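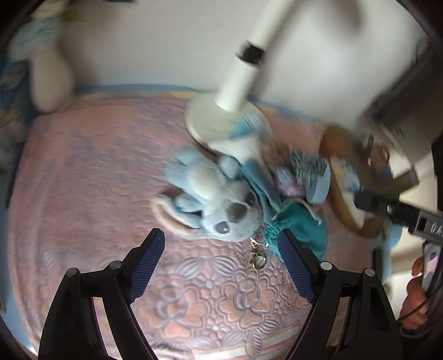 About Wavley

Wavley is a website about phones. We cover new ones, old ones, the ones that were supposed to come out in spring and didn't, and the chargers that no longer come in the box with any of them. We have been doing this long enough to remember removable batteries, and we bring them up more than our readers would like.

How it started

Reginald Sorensen ran a phone repair counter in Hegarty for 13 years. Customers kept asking him which phone to buy next, usually while he was holding the pieces of the last one. He began writing his answers down on a sheet taped beside the register. The sheet became two sheets, then a binder, and then his brother Roscoe put the binder on the internet one August, with most of the spelling fixed.

The first post was a comparison of screen protectors. It was read by 40 people, a good share of them related to the Sorensens. The second explained why your phone says it is full when you have deleted everything, and that one did rather better. It is still our most visited page and we have updated it so often that very little of the original survives apart from the title and a complaint about group chats.

Who we are

Reginald is the editor. He assigns the reviews, argues with the scores, and takes apart anything that comes in with screws.

Roscoe Sorensen handles the site itself, the newsletter, and the invoices. If a page is loading slowly, he already knows, but you are welcome to tell him again.

Brândușa Căpraru writes our camera reviews. She shoots the same bus stop, the same bowl of lemons and the same unhappy tree with every phone we test, in daylight and after 9 p.m., and she can tell you which brands make the lemons look radioactive.

Imtiaz Kanagaratnam covers launches, leaks and networks. He reads certification filings for pleasure. He has sat through more countdown timers than is good for a person, several of which ended in a new color.

Thaddeus Thibodeaux does batteries, budget phones and the column called Still Works, in which he uses an old handset for a month and reports back. He is slow to answer messages during those months.

How we test

We use every review phone as a main phone for at least two weeks, with a real SIM card and a real person's alarm set on it. Battery results come from Drondden, our in-house test, a long loop of video, maps, calls and idle scrolling that Thaddeus named and has never explained. We have run it on 668 phones so far. A phone that dies during the loop gets one more chance. After that it gets a paragraph.

Scores are out of ten. We have never given a ten. We have given a one, and the maker wrote to ask if it was a typo.

We don't score a phone from its spec sheet, and we don't publish a review on launch day unless we have had the phone long enough to be annoyed by it.

How we make money

Ads, mostly, plus a small cut when you buy something through certain store links. Those links are marked. Parulix, our paid membership, removes the ads and gets you the full Drondden tables, sortable by whatever you like to worry about. Phone makers lend us devices and we send them back. They don't see reviews early, though some have asked very nicely.

Anything under 300 dollars we try to buy ourselves, from an ordinary store, in whatever color was left.

Getting in touch

Corrections go to the top of the pile, so put the word "correction" in your subject line. Tips about unreleased phones should go to Imtiaz, who will be thrilled. Questions about which phone to buy your father can be sent to the mailbag, and please include what he uses now and how hard he throws it. We no longer take repairs, but Reginald will probably answer anyway.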